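Slippers and other small joys

We got in at dusk, 27 hours after locking our own front door, and I'm sure my feet had gone up a full size somewhere over the ocean. Märta Vik had warned me to pack thick socks. I packed one pair, and wore them out of the airport.

So you can imagine how pleased I was about the slippers! White terry, open at the toe, with a little grey swirl stitched on the strap. 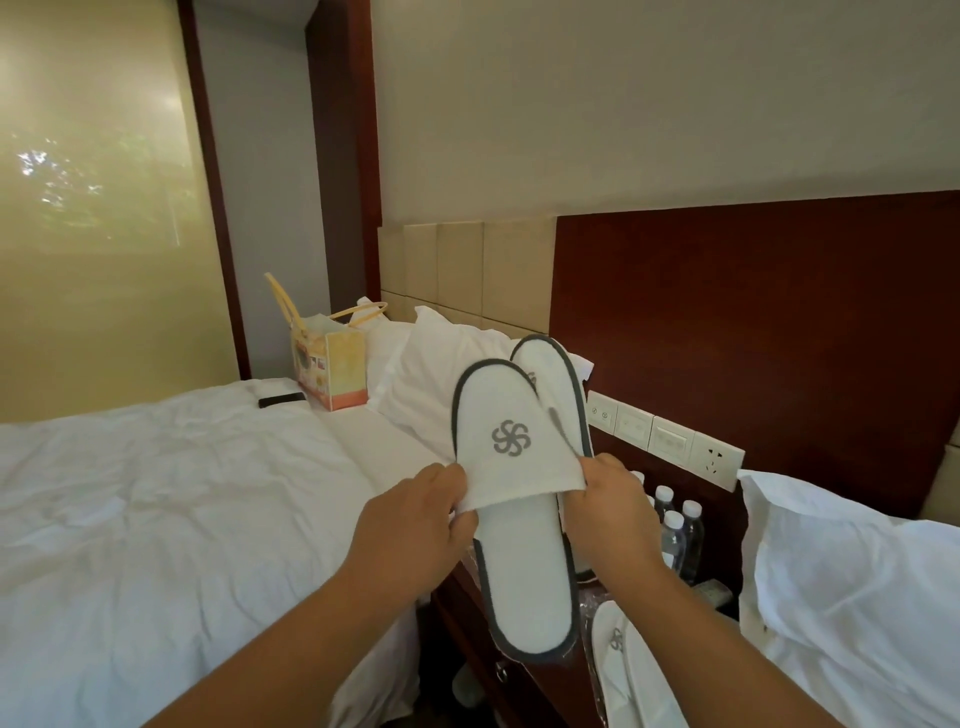 I've always been a bit silly about hotel extras. Mum used to bring home the tiny soaps from Biralthorpe and keep them in a dish until they cracked, and I suppose I caught it from her - our linen cupboard has a whole shelf to prove it. Anyway, bed first, unpacking later.
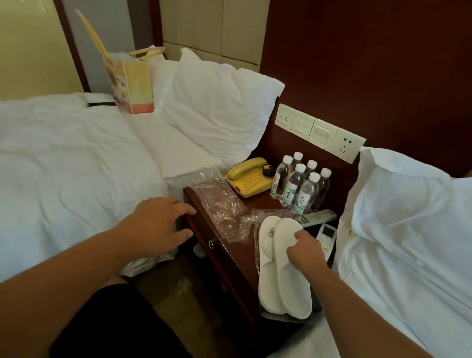
The nightstand, with slippers, water bottles and a yellow phone.

Tomorrow we're off to Tjoa, socks washed or not.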